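About Pistus

Pistus is a web analytics and search consulting company. We set up measurement for business websites, clean up setups that have gone wrong, and help the people who run those sites read their own numbers. Most of our clients sell something online, and most of them have a marketing team of one to five people.

What we do

Our work falls under four headings on an invoice, though in practice they run together.

Tracking audits. We go through every tag on a site, list what fires and where, and compare the results with your order system. You get a written report with the faults in order of cost. A standard audit takes 13 working days.

Setup and migration. When a site moves to a new platform or a new domain, we move the measurement with it. That includes redirects, event names, consent settings and the check of old URLs against new ones after launch.

Search work. We look at how pages are indexed, which queries bring people in, and which pages compete with each other. We write title and heading changes ourselves and hand them over in a spreadsheet your developer can import.

Training. We teach in groups no larger than eight, on your own data, either at our office or by video call. The course runs as three half days, with a week between each so people can try things out.

We do not buy or sell links, and we do not run ad accounts. If you need someone for paid search, ask and we will give you names. We take no referral fee for that.

How we started

Yoshinori Kubo and Antigoni Sfakianakis worked together at Dendska, a web hosting company, where they answered support tickets from small online stores. A lot of those tickets were about traffic that had dropped overnight. Often the traffic was fine and a tracking code had been removed in a theme update. They kept a shared document of these cases, and by the time they left to start Pistus it had 730 entries. We still use a version of it as the checklist for our audits.

The first client was Lunby, a furniture retailer with three separate tracking codes on its checkout page, two of which counted every sale. Sorting that out took a month. Lunby is still a client and we review its setup every June, before its fall catalog goes live.

Who you will work with

Yoshinori Kubo handles audits and writes most of the reports. If you have a question about a finding, he is the person who will call you back.

Antigoni Sfakianakis runs the search side and looks after contracts and billing.

Bernardo Henriques is our developer. He does tag manager work, server-side tracking and the import scripts that come with a migration.

Kohei Takeda and Haruna Honda teach the courses. Kohei also maintains our written guides, which are free to download and do not ask for an email address. Haruna came to us from Hirano, where she managed reporting for a chain of garden centers, and she takes the lead with clients who have both stores and a website.

Each client has one main contact and one backup. We tell you at the start who they are, and we tell you in advance if that changes.

How we charge

Audits and migrations are fixed price. We quote after looking at the site, and the quote does not go up unless you add pages or domains to the job. Ongoing work is sold in blocks of 30 hours, which you can use over a year. Unused hours carry over once. Training is priced per group, so it costs the same for two people as for eight.

Your accounts stay in your name. We ask for access as a user, never as the owner, and we remove ourselves when the job is finished. If you have lost the owner login to an old account, tell us early. Recovery can take a while and it holds up everything else.

Getting in touch

Use the contact form and include your web address, the platform it runs on and a sentence or two about what looks wrong. We read new inquiries on Tuesday mornings and reply to all of them the same day. Existing clients can call their main contact at any time during office hours. 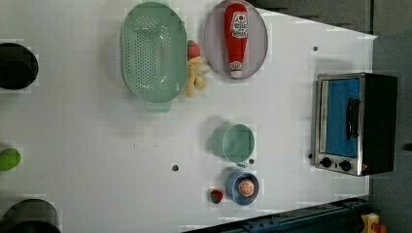 If you are not sure whether you need an audit, send us the form anyway. We will take a first look at the home page and one product page at no charge and tell you what we find.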